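Keeping a Workbench Top Clean and Flat
By Shiuli Akanda
Updated July 25, 2025

A bright green top like this one is easy on the eyes, and small parts show up well against it. The tips that follow work for most painted, laminate or rubber-covered benches.

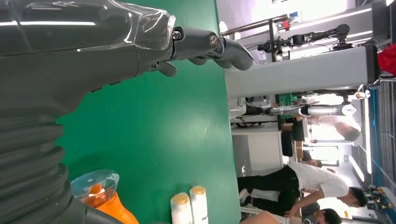 Daily wipe-down

Brush off chips and dust first. Wiping over grit is what scratches most tops. Then use a damp cotton cloth with a drop of dish soap, and dry with a second cloth. Skip the paper towels on rubber - they leave lint that sticks.

Glue and paint drips

Leave white glue alone until it sets, then lift it with a plastic scraper held nearly flat. An old gift card does the same job. Oil paint should come up while wet with a little mineral spirits on a rag. Test a corner first. Lay the rag flat outdoors to dry before you throw it out.

Pencil and marker

A plain white eraser takes off pencil. For permanent marker, rub with alcohol, wait a minute, and wipe. It may take two or three passes on a light color.

Oil

Sprinkle baking soda on the spot, leave it overnight, and vacuum it up. Wash with soap afterward. Old oil stains will fade but rarely go away.

Dents and cuts

Fill small cuts in a painted top with wood filler, sand with 100 grit once dry, and touch up the paint. Two thin coats hold up better than a thick one. Cuts in a rubber mat can't really be fixed. Flip the mat over if both sides are the same.

Checking for flat

Lay a long straightedge corner to corner, both ways, and look for light under it. If the bench rocks, shim the short leg before you do anything to the top. Kenneth Quiambao wrote in to say he cuts his shims from old vinyl flooring, and they don't compress the way cardboard does.

Protecting it

Keep a scrap of hardboard handy for drilling and cutting. Mine is 4 feet long and hangs on a nail at the end of the bench. I replace it every July, or sooner if it gets chewed up.

Set paint cans on a tray. Wipe the bottom of the can too - that's where the rings come from.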